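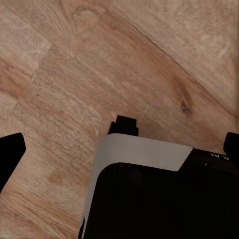 Wood grain, close up.

The Zulbridge book fair runs 5 days in October, and I went for the last two. It is held in an old rope works, with 266 publishers this year, most of them small presses. I was there for the translation talks upstairs.

Meron Tesfamariam spoke first, on her study of letters between East African novelists and their editors. She has read 458 of them. The cuts the editors asked for were mostly dialogue, and she read two passages aloud with the missing lines put back. The second was much funnier that way.

Lunch was soup from the cart by the loading dock. The line was long and I missed the start of the Skevach panel.
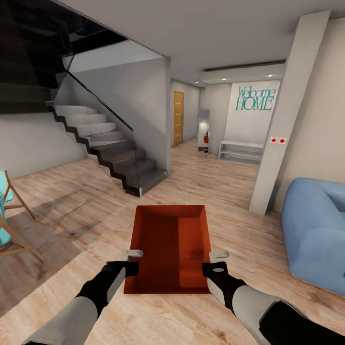
Orange-red tray, held above the floor between two gripper arms.

Ye-seo Ma closed the afternoon with her new book on serial fiction, out from Stolla in a first run of 300. She argues that the weekly chapter shaped how people wrote about money - rent, wages, small debts. Questions ran over, and the room had to be cleared at six. I bought her book and a Yeom paperback on the way out.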